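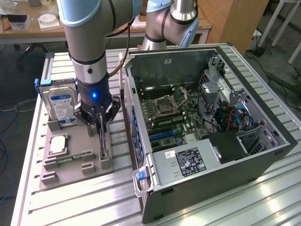

1/ I have used the Randel split keyboard for four months now, every working day. Some people asked me for my opinion, so I write it in a few short posts.

2/ First, the layout. Each half has its own small display above the number row. You can put there the layer name, the clock, or nothing. I began with the clock. Now I keep the layer name, it helps me when I am lost.

3/ The switches are quiet. My colleague Mared Rosser sits across from me and she did not complain even once. With my old Takács board she complained every morning.

4/ The software is the weak part. It is called Tudero and it allows 9 profiles, but it changes between them slowly. After the update of 2 July 2018 it also forgot two of my profiles. I had a backup on a USB stick, so please make a backup too.

5/ Battery: the left half lasts 24 days for me, the right half less. I do not know why. Ívar Fogh wrote to me that his is the same.

6/ Learning time. In the first week my typing speed fell very much and I made mistakes in every email. The letter B was the worst, I always pressed it with the wrong hand. By the third week I was back at my 90 words per minute.

7/ @ people who asked about Linux: it works, but you can change the layers only from Windows or Mac. The keyboard remembers them after that.

8/ Would I buy it again? Yes, but I would wait for the new firmware, they promise it for August. If you have small hands, try it in a shop first. The thumb keys are quite far away.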